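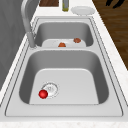
4. Setting up your Orna countertop water filter

Great choice of evening project – you only need 20 minutes and a towel!

1. Unscrew the aerator from your faucet and keep the old washer somewhere safe.

2. Drop the cartridge into the housing, blue end down, and turn the cap until it clicks. Hand-tight is plenty.

3. Screw the diverter onto the faucet. If it wobbles, add the thin washer from the small bag.

4. Push both hoses in as far as they'll go, then give each one a gentle tug.

5. Open the cold tap slowly and run water through the filter for five minutes. Gray water at first is just carbon dust. Let it go down the drain.

6. Hold the button until the display reads 3,000. Those are the liters left on your cartridge, and it's surprisingly fun to watch them tick down (ours said 2,949 after the first two weeks).

Caution: Cold water only. Hot water ruins the cartridge.

Note: Pull-out sprayers need the Flisdale adapter, part 471, sold separately.

Note: Going away for more than a week? Take the cartridge out, seal it in a bag and keep it in the fridge – then repeat step 5 when you're home.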